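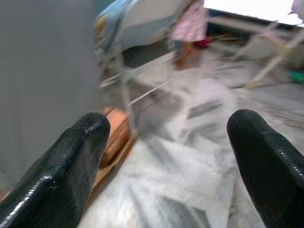

Dropping blurred wrist frames before training cost us success rate, and I'd like to know if anyone else has measured the same thing. Our filter scored every frame for sharpness and threw out whatever fell under a threshold, which is the recipe most people here seem to use. The trouble is with frames like this one, where the marble veins are smeared into diagonal bands and the chair legs behind have gone soft, but both fingers are still crisp, highlights and all. A whole-image sharpness score calls that garbage. I think the policy gets something out of it: gripper opening for sure, and the streak direction tells you which way the wrist is swinging.

Setup: 4000 demos, floor-level pick and place in furnished rooms, one wrist camera, same policy and same seeds for both arms of the test. Filtered set vs. everything. On held-out rooms the unfiltered policy finished 52 more trials out of 1237. Most of the difference was in the approach phase.

marblehead_k

---

torque_ripple wrote:

When you drop a frame, what happens to the action that went with it? If you just delete the pair, you've changed the time step between neighbors. That alone could explain the gap and it would have nothing to do with blur.

---

marblehead_k wrote:

Deleted the pair, yes. Action chunks were built before filtering, so the targets inside a chunk keep their spacing. The observation history is 2 frames, though, and that one does get a hole in it. Fair point.

---

torque_ripple wrote:

Then I don't believe the result yet. A history of 2 with a random gap between them is a bad input. Run it again with a history of one, or drop the same number of frames at random and see if the random version is just as bad.

---

pernix_user wrote:

Agree with the random drop control. Keep it matched by phase too. Blurred frames bunch up when the arm is moving fast, so a uniform random drop takes out far more of the slow grasping part than your filter did.

For what it's worth, we filter on Pernix and never saw a loss, but our arm is bolted down and the background is a plain tabletop. Very little blur to begin with.

---

Sebastião Peixoto wrote:

We went through this on the Nogueira set last August. What worked was scoring sharpness only inside a mask of the fingers. If the fingers are sharp, keep the frame no matter what the floor looks like. If the fingers are soft as well, it's usually a focus problem and those did hurt training. It was a small share of the data, so don't expect a big jump from it.

The mask can be fixed per gripper opening. No need to segment every frame.

---

lowgain wrote:

I disagree with the streak direction idea. Blur is symmetric, you can't tell forward from backward along the streak in a single exposure. You get an axis and maybe a speed. The sign has to come from the second frame or from proprioception.

---

marblehead_k wrote:

@lowgain You're right, I wrote that badly. Axis, not direction. The policy gets joint velocities anyway, so it may not be using the streaks for anything.

@Sebastião Did you use a fixed threshold inside the mask? Our fingers are glossy black and I'm worried the highlights will dominate the score.

---

Sebastião Peixoto wrote:

Fixed, but I clipped the brightest pixels first for that reason. Ours were matte so I can't promise it carries over. Try it on a few hundred frames by eye before you trust it.

---

bultska_fan wrote:

Could you also just shorten the exposure? We did that on Bultska and the question went away.

---

torque_ripple wrote:

Not much help for data that's already recorded. Also, indoors you trade it for noise.

---

marblehead_k wrote:

Can't re-record. Plan for now is the phase-matched random drop, history of one, and the masked score with clipping. Everything runs on the Sivirach machines so it will take a while. I'll put the numbers in this thread when they're done.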